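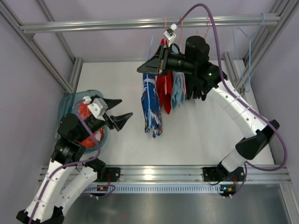

Chapter 7
When the Arm Stops and the Load Doesn't

Start with a fault report. Short one, from the Hunaswood bench, filed in August by Negin Ebrahimi:

"Two arms, hanging task. Right arm at the top rail. Stopped mid-move, no alarm on screen. Pressed reset. Arm dropped onto the rail. Gripper jaw bent, cable pulled at the wrist. Nobody hurt. My hand had been under it a minute before."

Read it again. Most people go for the third sentence — why did it stop? Fair question, and we get to it in 7.3. But the stop did no damage. The reset did.

Keep that in mind through the whole chapter. A stopped arm is still holding itself up, and if the motors are what's doing the holding, then cutting or restarting the motors lets go. Small arms very often have no brakes. Big ones usually do, and people trained on big ones carry the habit over. Hamish Tennant ran Kestitier cells for years before he came to Hunaswood and it was his reset rule taped to the bench. Good rule for a Kestitier. Wrong arm.

7.1 What the log said

The log is where you go first, before anyone's memory of it. Two arms, two logs, and the clocks did not agree (see Chapter 4 on clocks, you will need it). Once lined up:

Line 764, right arm: shoulder motor missed a reply.
Line 765 to 812: same motor, on and off, no message sent to the operator.
Line 813: controller holds position. This is the "stopped mid-move".
Then nothing until the reset.

So the warning was there. It went to a file and stayed in the file. Arash Amini, who wrote the logging, had set missed replies to "quiet" becuase on the old cable they came up all day long and people had quit reading them. Reasonable at the time. Cable got swapped, setting didn't.

Meanwhile the left arm. No fault, still powered, still willing to take a command. With one arm held and one live, you do not have a stopped bench. You have half of one. The report says nothing about the left arm at all, and that's a gap — when you write one up, give the state of every arm, including the ones that behaved.

7.2 Why reach matters

An arm folded low over its base has little distance to fall. An arm stretched up toward a rail has all of it. Same motor, same fault, very different result. Add whatever the gripper has hold of: a clip, a string, a bit of cloth. Cloth weighs next to nothing but it snags, and a snagged arm doesn't come down straight, it swings. Cables too. A cable that loops near the wrist moves with the arm and can catch on the way down.

Domenica Pichler's procedure, adopted after the Hunaswood report, goes in this order:

Hands out. Everyone's.
Stop both arms, not only the faulted one.
Support the raised arm from outside its path, using the prop. Not your palm.
Release the gripper only if the load is free to hang.
Then power down. Lower by hand on the prop.
Read the log before you reset anything.

The last step gets skipped the most. It takes 2 minutes and it is dull. Do it anyway.

Before you go on to 7.3, find out weather the arms in your own lab have brakes, and on which joints. Ask for the manual, don't ask around. Write the answer on the inside cover of your lab book; the exercises at the end of the chapter use it.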